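Progress report to the Brollis Fund
Small engine repair workshop, Unnithan Yard
19/07/2024

Dear Leilani Calloway,

Thank you for being so patient while I got this together. You asked for a page or so on how the workshop has been getting along since your grant came through in March, and I am afraid it has run on a bit, as my letters usually do, but there is a good deal to tell you and I would sooner you had all of it.

The short version is that we are open, the benches are in, and people are bringing us their machines. We have had 30 through the door so far, mostly lawnmowers and strimmers, with a few hedge trimmers and one very elderly rotavator that took two people to lift out of the car. Most have gone home running. A few were past saving, and with those we asked the owners whether we might keep them for parts, and everyone has been very kind about saying yes.

Carburettors have taken up far more of our time than I told you they would in the application. I had put down ignition faults as the main thing, going by what I used to see in my own garage, and I was quite wrong. What we get is the mower that was put away in autumn with petrol still in the tank and won't start in spring. The fuel goes gummy, the main jet blocks, and the float needle sticks in its seat. We strip the carburettor down, soak the metal parts, blow the passages through, and fit new gaskets and a new diaphragm where there is one. It isn't hard work but it can't be hurried, and a beginner will happily spend a whole evening on it (I still can, if someone puts the kettle on).

Because of this we moved a little of the money about, as you agreed on the phone. The second compression tester has been put off and the sum went on an ultrasonic cleaning bath and a decent stock of gasket sheet. The bath has been a joy. Boglárka Deák, who leads the evening class, was doubtful about it at first and now won't hear a word against it.

The class itself has settled at seven learners. We had room for a couple more, and I would like to fill those places in the next round, but seven has turned out a comfortable number for the benches we have. They began with spark plugs, air filters and pull cords, and went on to blade balancing, which everybody liked much more than I expected. After that came the carburettors, and lately they have been learning to set valve clearances on the four-stroke engines. Two of the learners had never held a feeler gauge before they came to us. They now check each other's work and are stricter than I am.

Not everything has gone smoothly. The extractor fan was late arriving from Plillura, and when it did come it was the wrong size for the opening, so we ran the engines out in the yard until the replacement was fitted. That was fine on dry evenings and rather miserable on the others. Plillura did put it right without charging us for the second delivery. We also lost seven days in the spring to a leak above the parts shelves. The boxed bearings were soaked, though the rest was saved with a good deal of towelling.

Fuel storage is sorted, I am pleased to say. The metal cabinet is bolted to the wall, the cans are labelled by mix, and the old petrol we drain out goes into its own marked container until it can be taken away properly. I know this was something your trustees asked about in particular, and I should be glad to show any of them round.

On the money side, we have spent a little under what we planned on tools and a little over on consumables – carburettor cleaner especially, which goes at a rate I find hard to believe. The rent is paid up to the end of the grant period. I have put the receipts in the folder you sent, in date order, with a note clipped to the two that had faded so badly you couldn't read the totals.

For the months ahead, I would like to start on two-stroke engines in earnest. Boglárka has written the first sheets already, covering fuel mix, exhaust ports and how to find an air leak at the crankshaft seals. We have been offered a batch of worn brushcutters by Rekine, the grounds contractor, for the learners to practise on, and all we need do is fetch them. I also want to hold a sharpening morning before the autumn, when people can bring a mower blade and go home knowing how to look after it themselves. The poster is half done.

One thing I would ask of you, if it isn't a nuisance, is whether the next payment could come a little earlier than planned. The engine stands are on offer at the moment and I should like to buy them while the price holds. If it can't be managed, we will carry on with the wooden ones, which wobble but have never let us down.

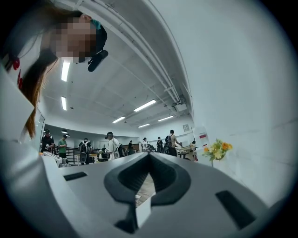 The stands I have in mind are the folding kind with a drip tray, and I have put the quotation in the folder behind the receipts. Do come and see us if you are ever passing on a class evening. There is always tea, and Boglárka would love to show you the cleaning bath.

With warm thanks from everyone at the workshop.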